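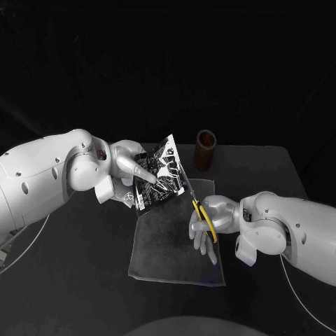
Figure 3. The two-arm rig at the packet task, with the packet in the left hand and the yellow-handled scissors in the right.

4.2 Teaching the scissors task

I'll admit that I was the one who pushed for scissors. Our club had spent most of the spring on stacking and sorting, and by May we were all a bit tired of putting things in bowls (the bowls were fine, we were just bored!). Opening a packet felt like a proper job, the kind of thing you'd want help with in a kitchen, and it needs both hands to do different things at the same moment. Figure 3 shows the two hands in position, one holding the packet up and the other with the blades alongside its right edge.

Chun-hung Mok wrote the first version of the task sheet, which we called Hesimness after a typing mistake in the file name, and the name stuck. The sheet splits the job into a hold, an approach, a cut and a release. We only score the cut if the hold is still good when the blades close, so a packet that slips halfway through counts as a miss even if there's a neat slit in it. A few members thought that was harsh. I still think it's right, but I can see their side of it, and we give the softer score next to the strict one in the table at the end of this section.

Each learner did 35 practice runs before we kept any data. That sounds like a lot, and it felt like a lot too, but steering two hands at once is odd until your brain gives in and stops mixing up left and right. I was one of the slow ones. After practice we had 22 people who were happy to carry on, and between them they gave us about 2,000 runs that we could use for training. We threw out any run where the learner stopped to ask a question, because the arms just hang there while we chat and the model then learns to hang there as well.

The grip on the scissors was by far the fiddliest bit. In our first tries we asked the right hand to hold the handles the way a person would, and the learners hated it. Small errors in the fingers became big swings at the tips of the blades – long slim blades make this much worse, of course – and people ended up chasing the tip all over the place. What helped was letting each learner settle the handles first, then move the whole arm and leave the fingers alone until it was time to cut. We wrote this into the sheet as a rule and the strict score went up the same week.

The left hand has an easier life, though it has its own troubles. Glossy packets bend, and a bent packet moves its own edge away from the place where you planned to cut. We tried a firm pinch near the corner and a gentler hold with a digit laid across the front, and we settled on the second. It covers up some of the printing, which upset our label reader, Skilex, but we weren't asking it to read anything during the cut anyway. We also kept a dark cloth under the hands for all the kept runs, so that dropped packets would land on something soft and the background would stay the same from one session to the next.

We trained the model on all the kept runs together and then held a test day on Saturday, August 8, 2020, using packets it hadn't met before. Seven of the learners came along to drive the rig by hand for comparison, using the same packets in the same order. I'd expected the people to win easily on the approach and they did. The gap on the hold was smaller than I'd guessed, and I'd like to look at it again with stiffer packets, as I suspect the bending is hurting both sides in the same way. The scores for each stage are in Table 2, with the strict count first.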